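Home > Guides > Kitchen > Flernside Countertop Dishwasher > Section 6
Contents | Previous | Next | Print

Section 6: First Fill and First Wash

By now the Flernside should be level, plugged in, and free of the foam blocks from Section 2. If you skipped Section 2, go back and take out the foam blocks. The machine will try to wash them, and it won't do a good job.

You will need the supplied jug, dishwasher salt (hard water only), a rinse aid such as Winana, and a bucket if you are not using the long drain hose.

Filling the tank

1. Open the flap on top of the machine. It opens toward the wall, a decision we have all had to make peace with.
2. Pour in cold tap water until the blue light comes on. This takes 6 jugs. The light is slow to respond, so pour the last jug gently.
3. Stop when it beeps. The beep is not encouragement.
4. Close the flap until it clicks.

CAUTION: Do not fill the tank with hot water to speed things up. The machine will sense it, refuse to start, and show E2 until the tank cools.

NOTE: If you have fitted the Clanine faucet adapter, skip steps 1 to 4 and open the faucet halfway. Fully open makes the hose jump off.

Loading the basket

5. Put plates in the back row, facing the spray arm. Anything wider than 29 cm will stop the arm turning, and you will hear it knocking for the whole cycle.
6. Stand mugs upside down along the left side. Right side up, they come out full of gray water and regret. 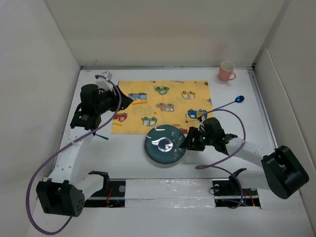
7. Drop flatware into the caddy with the handles down, except sharp knives, which go handle up in nobody's kitchen but should lie flat on the top rack in yours.
8. Spin the spray arm by hand. If it hits something, move the something.

CAUTION: Cast iron, wooden spoons, and anything you inherited should be washed in the sink.

Running the first wash

9. Run the first wash with no detergent. Press Program until the Quick light is on, then hold Start for 2 seconds. A short press does nothing at all, and no, pressing harder does not help.
10. Leave the door shut. Quick takes 51 minutes, and the display counts down truthfully until it reaches 6, where it likes to linger.
11. When the cycle ends, open the door a crack and let the steam out before you put your face in it.

NOTE: A faint plastic smell is normal for the first few washes. A strong one means the foam blocks. See Section 2.

Text by Ewurabena Quansah. Revised June.

Related guides
Section 7: Detergent, and How Little You Need
Cleaning the Filter Before It Cleans Itself Out
Fitting the Clanine Faucet Adapter
Adjei Drying Rack: Assembly
Error Codes E1 to E9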